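3.2 Sorting behavior and the role of the second bin

Households in the Plelitz district were given a second kitchen bin in November and asked to keep food scraps apart from other waste. Of the 1556 households on the collection list, 1337 returned the first questionnaire. The rest were contacted once more by mail and then dropped from the analysis. Apartment buildings with a shared waste room were treated as separate households when each unit had its own kitchen, following the approach in Sepúlveda and Ghanem's earlier work in Surken.

The questionnaire asked where the second bin was kept, who emptied it, and what was done with items people were unsure of. Tea bags, paper towels and eggshells were the items most often named as confusing. Many respondents said they had read the leaflet once and did not know where it was now. A smaller group had taped it inside a cabinet door, and their answers on the sorting questions were more often correct. We did not ask about income, so we cannot say whether this difference has to do with the leaflet or with the kinds of homes where it was kept.

Placement of the bin mattered more than we expected. Bins kept under the sink were used daily in most homes. Bins kept on a balcony or in a hallway were used less often, and several respondents wrote that they carried scraps out only after large meals. Figure 6 should be read together with the notes on placement in Section 2.
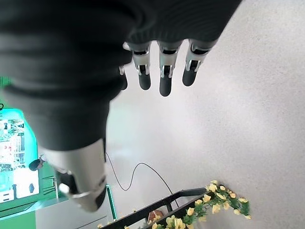

Smell was the most common complaint, followed by fruit flies. Both were reported more often in homes where the bin was emptied less than twice a week. Respondents who lined the bin with newspaper reported fewer problems than those who used no liner, though the two groups also differed in how often they emptied it. The paper bags supplied by Naneo were liked for their size but were said to tear at the bottom when left for more than a few days.

Follow-up visits were made to 13 homes. These were chosen to cover different building types and are not meant to stand for the whole district. In the visits, residents were asked to talk through what they did with scraps after cooking. Their accounts mostly matched the questionnaire. The main exception was cooked meat, which several people had marked as going in the second bin but said in person that they put in the regular trash. Ionescu's diary method would probably catch this kind of gap better than a single form, and we return to it in Section 5.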